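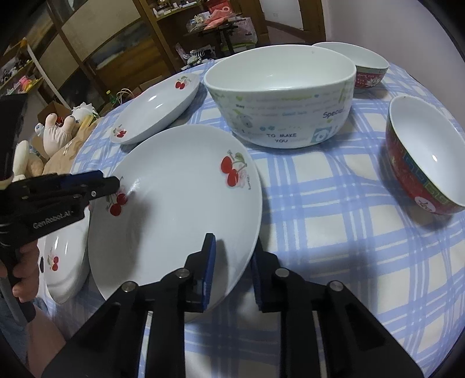
2022年1月10日,Vukside 车间,餐具组记录

今天上午继续做盘子和碗,两只手各拿一个夹爪。我右手比左手好,这个大家已经知道。昨晚我读了前一本记录,发现我们写了很多关于机器的事,关于人的事写得很少,所以今天这一篇我想两样都写。中文不是我的母语,如果有的句子看起来奇怪,请直接在旁边改,不用客气。

## 夹盘子

大的平盘还是最麻烦。盘沿薄,而且只高出一点点,手指如果从正上方下去,里面的一根先碰到盘底,外面的一根还在桌布上面,没有地方进去。我试了三种办法:

1. 垂直下去,两指张开,一指在盘内,一指在盘外,然后慢慢合上。盘子会往外滑一点,桌布也跟着走。
2. 先用左手的夹爪压住对面的盘沿,右手再夹。稳很多,但是需要两只手同时想事情,做久了很累。
3. 把盘子推到桌子边上,让盘沿露出来一点,从下面夹。最快,也最让人害怕。

Hagos Fikre 看了以后说,第三种办法是人洗碗的时候自己会用的办法,所以应该也教给机器。我同意一半。人在桌边拿盘子的时候,另一只手已经在下面等着了,这个动作我们自己不注意,可是没有它就会摔。如果我们只演示右手,机器学到的就是没有保险的动作。我建议暂时只用第二种,第三种等软垫铺好以后再说。

釉面反光也有影响。盘子里面很亮,亮点会随着手的位置移动。有图案的盘子比纯白的容易一点,至少我自己的眼睛可以用图案当记号,知道盘子转了没有。对程序是不是一样,我不知道,要问 Hà。

## 夹碗

碗比盘子友好。深的碗可以夹碗壁,一指进,一指出,合上以后不用太大的力气。问题在放下的时候:碗底的圈很小,如果手腕有一点斜,碗先用一边着地,然后“咔”的一声坐下去。我听这个声音听得很不舒服。在洗碗间工作过的人都知道,这个声音听多了,碗底就会有小缺口。

小碗还有一个问题,就是碗口往外张,蓝色的指垫只有下半部分贴着碗壁。合得太紧,碗会自己往上爬。Hà 说可以把合拢的速度降低,不用换垫子。我们先照她说的做。如果还是爬,我再去找软一点的垫子来比。

下面是今天定下来的顺序,请后面的同事照着做,这样数据才能放在一起比较:

- 先大盘,再长盘,最后碗
- 每换一件东西,两只手都回到起点,手指张开
- 放下以后等一次呼吸的时间再松手
- 掉了或者滑了不要停,也不要删,在本子上画一个叉
- 不要把夹爪放在盘子上休息(我自己做过,所以写在这里)

## 数字

从十一月开始到现在,餐具组一共留下 417 段可以用的演示,其中 196 段是碗。碗多,原因很简单,碗好做,人都喜欢先做碗。这样不好,盘子才是 Skidska 那边真正需要的东西。他们的租赁仓库在节日前后一天要收回 1,000 多件餐具,大部分是平盘,碗比较少。所以这个月请多做盘子,哪怕做得难看。

我把做坏的也看了一遍。做坏的演示很有意思,大多数发生在换人以后的头几分钟。新来的人还没有习惯夹爪的重量,手放得太低。以后换人的时候可以先空手做几次,再开始记录。

## 去 Skidska 仓库的谈话

上个星期我和 Hagos 去了仓库,和分拣台的四位同事坐了一个下午。现在把笔记抄在这里,不写她们的名字,她们同意我写内容。

她们的工作是这样:脏的餐具从客户那里回来,先把剩饭倒掉,然后按种类分开,放进洗碗机的架子。洗完以后再看一次,有缺口的拿出来,好的擦干、叠好、装箱。我们叫作 Vota 的这个系统,计划先做最后一段,就是叠好和装箱。第一段太脏太乱,机器现在做不了。

我原来以为她们会高兴,装箱很重,腰很疼。她们的反应比较复杂。第一位同事说,装箱虽然重,可是那是一天里唯一干净和安静的工作。上午在水和剩饭旁边站着,下午装箱,可以说话,可以听广播。如果机器拿走下午的部分,她们就要整天站在脏的一边。这个我没有想到,Hagos 也没有想到。我们画流程图的时候,每一个方块看起来都一样大,一样重要,方块上没有写哪一块让人喜欢。

第二位问得很直接:以后是不是少请人。我回答说我不知道,决定不在我们这里。她说那么谁知道呢,为什么那个人没有来。我觉得她说得对。下一次去,应该请仓库的负责人一起坐下,我已经给他写信,还没有收到回答。

第三位同事对夹爪很好奇,她自己拿起来试。她夹盘子的方法和我们三个人都不一样:她先让一根手指轻轻碰到盘沿,停一下,好像在听,然后第二根才过去。她没有掉过。我问她为什么停,她说要知道盘子在哪里。我说你看得见啊。她说看见和知道是两件事,在热水的雾气里面什么也看不见,手先知道。我当场就学她的方法,今天上午也用了,大盘滑动明显少了。我没有测量,只是感觉。

第四位话不多。走的时候她问,如果以后机器学的是她们的动作,她们的名字会不会写在哪里。我说我会问。这个问题我写在下面的待办里,请不要划掉,除非真的有了答案。

## 我自己的想法

第一,演示的人应该包括仓库的同事,而且要按工作时间付钱,不能叫她们休息的时候来“帮忙”。她们做得比我们好,这个很明显。如果她们来,我们要把台子调低,现在的高度是按 Hagos 的身高定的。

第二,如果装箱交给 Vota,那么脏的一边要轮换,或者检查缺口的工作要留给人,而且要给足够的时间。检查缺口需要眼睛和手指一起用,她们用拇指沿着碗口走一圈,比我们的相机可靠。这个工作也比较干净,坐着可以做。我不懂排班,但是我可以把这句话带到会上。

第三,速度。Skidska 给我们的目标是按件数计算的,没有一个字提到旁边的人。机器快了以后,前面洗和分的人会不会被机器催着走?现在洗碗机慢的时候,大家可以喘一口气。以后后面空着一台机器在等,管理的人看见会着急。我年轻的时候在面包厂工作过,传送带换成快的那一年,工资没有变,走路的速度变了。我不说一定会这样,只是请设计节拍的同事考虑,中间放一个缓冲的架子,让人决定什么时候送过去。

Hagos 不完全同意我。他认为我们是做工具的,先把工具做稳,别的问题由用工具的公司回答。他还说如果夹爪总是掉盘子,前面这些讨论都没有意义。他要求我把他的意见也写下来,我写了。我们没有吵架,不过午饭吃得比平时安静。

Hà 的意见在中间。她说缓冲架子很便宜,可以现在就画进去,不用等谁批准。

## 下午

下午试了新的放下方法:快到桌面的时候停一下,先让碗底近的一边碰到布,再慢慢放平。声音小了,时间长了。大碗效果好,小碗差别不大。长盘还没有好办法,它两头重量差不多,可是夹一头的时候另一头会低下去。夹中间呢,中间的沿是直的,两指刚好平行,应该最合适,但是我的手要转一个很不自然的角度,做了几次手腕疼,就停了。不要为了数据让自己受伤,请大家记住这一条。

左手夹爪松开以后有时回得慢,像是关节里有灰。我擦了一下,没有上油,不确定可以用哪种油。之前用错油的事情大家还记得。

桌布要不要换成光的台面,有两种意见。布有摩擦,盘子不容易跑,也保护盘底;可是仓库里是钢的台面,我们在布上学会的力气,到那里可能太大或太小。我倾向于两种都做,一半一半,在记录里写清楚台面是什么。

## 待办

- [ ] 问 Skidska:提供动作的人怎么署名,怎么付钱
- [ ] 请仓库负责人参加下一次谈话
- [ ] 盘子的演示优先,碗先停 4 天
- [ ] 降低合拢速度以后重做小碗(Hà)
- [ ] 缓冲架子的草图,尺寸向仓库要(Hà)
- [ ] 台面高度能不能调,查一下桌腿(Hagos)
- [ ] 左手夹爪的关节,问清楚用什么油
- [x] 坏的演示重新看一遍
- [ ] 长盘,找一个手腕不疼的角度

补充:有人在我的杯子上也贴了编号,请拿掉,这个杯子不参加演示。

再补充:Hagos 刚才过来看了这一篇,他在“走路的速度变了”旁边画了一个问号,问我是不是真的量过。没有量过。但是那一年我换了两双鞋。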